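공방 자작 로봇 강의노트 4: 평행 그리퍼 손보기
작성 2022년 1월 14일
과정: 집/공유공방에서 만드는 양손 그리퍼 (Modov 빌드)
정리: Gwilym Wogan, 회로 쪽 메모는 Gwawr Griffiths

지난 시간 이어서. 링크 판 조립까지 끝낸 조만 오늘 내용 진행. 아직인 조는 노트 3의 판 재단부터 보고 올 것.

0. 준비물

- 링크 판 한 벌 (좌우 구분 있음, 뒤집어 끼우면 손가락이 안 닫힘)
- 피벗 나사, 와셔, 나사고정제(약한 것. 강한 것 쓰면 다음에 못 뺌)
- 손가락 패드, 양면테이프, 예비 패드 한 쌍
- 서보 + 혼 + 혼 나사
- 전원은 공방 책상에 붙은 것 사용. 집에서 하는 사람은 전류 제한 걸리는 걸로
- 육각렌치, 버니어, 가는 사포
- 펜 + 종이. 값은 꼭 적는다. 머리로 기억하지 말고

Harries 책상 쪽 렌치는 끝이 닳아서 나사머리 뭉갬. 쓰지 말 것. 새로 주문 넣어둠, 아직 안 옴.

1. 링크 구조 복습

평행 링크 = 사각형 하나. 마주보는 변 길이가 같아야 손가락 안쪽 면이 기울지 않고 평행으로 움직임. 한쪽 구멍이 조금만 어긋나도 끝에서 벌어짐. 노트 2의 그림 다시 볼 것.

판에 뚫은 삼각 구멍은 무게 줄이려고 넣은 것. 더 크게 파도 되냐는 질문 많았는데 피벗 구멍 주변 살은 남겨야 됨. 지난 기수에서 욕심내다가 피벗 옆이 갈라진 조 있었음.

확인 순서
 가) 나사 다 풀고 손으로 열고 닫기. 걸리는 데 있는지
 나) 걸리면 그 구멍만 사포. 전체를 갈지 않는다
 다) 나사 하나씩 조이면서 매번 열고 닫기
 라) 뻑뻑해지는 나사에서 멈추고 반의 반 바퀴 되돌림
 마) 고정제는 맨 마지막

유격: 손가락 끝을 옆으로 흔들었을 때 2 mm 넘으면 와셔 추가. 그 이하면 일단 넘어감.

2. 패드 붙이기

패드 면 먼저 닦기. 기름 묻은 손으로 만진 데는 테이프가 금방 뜸. 양쪽 높이 맞추는 게 제일 중요. 한쪽이 높으면 물건이 잡히면서 돌아감. 눈대중 말고 손가락 닫아서 패드끼리 맞닿은 상태로 버니어.

패드 재질은 조별로 알아서. 부드러우면 잘 잡히는데 빨리 상하고, 단단하면 반대. Grunalum 판재 남은 걸로 뒤판 대는 조는 두께만큼 닫힘 위치가 달라지니까 3번 영점 다시 잡을것.

3. 서보 영점 / 닫힘 위치

혼을 끼우기 전에 서보부터 중립으로 보낸다. 순서 바꾸면 전원 넣는 순간 링크가 끝까지 가서 부딪힘. 작년 3월 기수에서 이걸로 혼 하나 부러졌음.

(1) 서보만 연결, 중립 명령
(2) 혼을 링크 중간 위치에 맞춰서 끼움
(3) 열림 끝: 천천히 벌리면서 소리 들을 것. 웅 소리 나면 이미 지나간 것임
(4) 닫힘 시작값은 1250 us로. 여기서 조금씩 닫는 쪽으로
(5) 패드가 종이 한 장을 살짝 무는 값 = 닫힘 영점. 적는다
(6) 열림, 닫힘 값에서 안쪽으로 여유 둔 값을 프로그램 한계로 입력

왼손 오른손 값은 다르다. 같은 부품이라고 값 복사하지 말 것!! 혼 톱니 위치가 달라서 무조건 따로.

Gwawr 메모: 서보 전원이랑 보드 전원 따로 뺄 것, 접지는 공통. 한 선에서 같이 뽑으면 양손이 동시에 움직일 때 보드가 꺼짐. 증상이 소프트웨어 문제처럼 보여서 다들 코드부터 뒤지는데 전압부터 재보세요. 배선은 관절 접히는 쪽으로 여유 줘서 묶기.

4. 잡는 힘 조절

힘 센서 없이 가는 빌드라서 힘은 전류 제한 + 닫는 속도로 조절. 빠르게 닫으면 멈추기 전에 이미 눌림.

- 물건에 닿기 전까지는 보통 속도
- 닿을 즈음부터 천천히
- 전류가 설정값 넘으면 그 자리에서 정지, 살짝 되돌림
- 다 잡은 뒤 계속 힘 주고 있으면 서보 뜨거워짐. 길어도 30초 안에 놓기

연습 물건 순서는 단단한 것부터. 나무토막 → 포장된 사탕 → 봉지 과자 → 포장 벗긴 간식. 맨 마지막 게 제일 어려움. 표면이 미끄럽고 눌리면 자국이 남아서 힘이 과했는지 바로 보임. 채점은 안 함, 자국 상태만 적어서 다음 시간에 비교.

봉지류는 가운데 말고 접합부(주름진 끝) 잡는 쪽이 쉬움. 대신 각도가 틀어지면 빠짐.

5. 집에서 연습할 때 배치

책상 없어도 됨. 바닥에 담요 깔고 해도 충분. 푹신한 바닥이면 손가락 끝이 조금 내려가도 충격을 먹어줌. 단점: 물건 높이가 일정하지 않음, 털이 피벗에 낌. 끝나면 붓으로 털기.

창가에서 하면 밝아서 좋은데 카메라 쓰는 조는 역광 조심. 노출 고정해두기. 물건이 어둡게 나오면 가림막 치거나 방향을 돌린다.

양손 배치는 한 손이 물건 옆, 다른 손은 옆에서 포장지 누르는 용도. 두 손 사이 간격을 너무 좁히면 링크가 서로 걸리니까 전원 끈 상태로 한 번 손으로 움직여보고 시작.

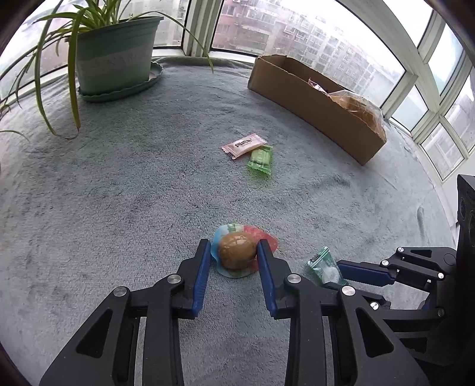
그림 1. 담요 위 양손 배치. 펼친 포장지 위 갈색 간식, 파란 패드 사이.

그림에서 볼 것: 패드 안쪽 면이 물건 양옆에 오는 위치. 물건 바로 위에서 누르는 자세가 되면 안 됨. 포장지는 물건 밑에 펼쳐진 상태라 패드 가장자리가 포장지를 같이 물기 쉬움. 같이 물면 물건이 헛돌거나 포장지째 딸려옴. 닫기 전에 패드 아래쪽 확인.

6. 자주 나오는 문제

닫을 때 한쪽만 먼저 닿음: 물건이 중심에서 벗어난 것. 그리퍼를 옮긴다, 물건 말고.
닫다가 덜덜거림: 피벗 너무 조임 아니면 전원 부족. 순서대로 확인.
열었는데 물건이 패드에 붙어옴: 끈적한 간식이면 흔함. 패드 닦고 다시.
며칠 뒤 영점이 틀어짐: 혼 나사 풀림. 제일 흔한데 제일 늦게 의심함.
패드가 밀려 내려감: 테이프 교체, 붙이고 하룻밤 두기.

7. 과제

같은 물건으로 7번 잡고 놓기. 매번 닫힘 값, 성공/실패, 자국 유무 적기. 실패한 것도 지우지 말고 그대로. 표 양식은 Dredberg 공유폴더에 있음 (파일 이름에 조 번호 넣어주세요).

보고서는 대략 한 쪽이면 됨. 긴 글 필요없음. 왼손 오른손 영점값 맨 위에 적고, 바꾼 부품 있으면 뭐에서 뭐로 바꿧는지.

다음 시간: 손목 회전축 추가. 베어링 미리 받아갈 것, 선반 아래 칸. 링크 판 여분 필요한 조는 Gwilym한테 치수랑 같이 말해주세요.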